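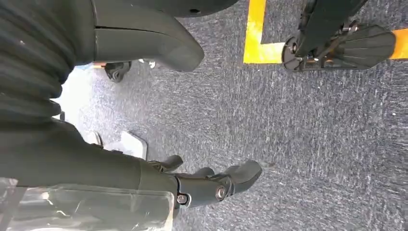 I sing second alto in an amateur opera chorus, and for years my score lived on whatever was lying around the rehearsal room, usually a chair back or my own knee. So when we started on a Verdi program in June I finally bought a proper folding stand, the Stodavden, and I've now hauled it to 20 rehearsals. Time to say what I think!

First, the good stuff. The desk (the part the music sits on, for anyone new to this) is solid and wide enough for a full vocal score left open. My old wire stand from Gendico would let a thick Verdi score slide right off in the middle of the slow bit, and once that happens everybody knows exactly who did it. The Stodavden has a deep lip along the bottom and two little spring arms for the pages. They're stiff. I like that, although you do need both hands for a quick page turn, and there's a nasty one in the second act finale where I just gave up and memorized four bars.

Height is great too. I'm tall and I prefer to stand even when the rest of the row sits, and it comes up high enough that I can see the conductor over the top without dropping my chin. My teacher has been after me about my chin forever, so that alone was worth a chunk of the money. 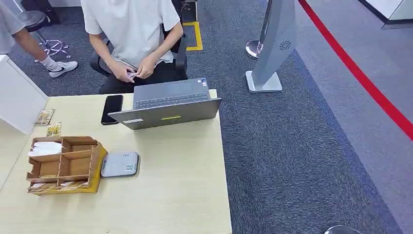 Now the gripes. The knob that locks the tilt works loose over a long evening. By the time we get to the chorus everyone wants to sing, my score is looking at the ceiling. A firm twist at the break fixes it, but at this price I'd like not to have to remember. And the carry bag is way too snug. Getting the stand back in at the end of the night, with your coat on and your ride waiting, is a whole performance of its own.

I also borrowed an Odera for 2 weeks to compare. It's lighter and the bag is a dream, but it wobbled whenever I leaned on it to write in a breath mark, and I write in a lot of breath marks. If you take the bus to rehearsal you might still prefer it.

I got mine from Plemetti, the sheet music store, and they threw in a clip-on light that I haven't needed yet. Ask if they're still doing that.

Four stars from me. I'd give it the fifth if they sorted out that knob.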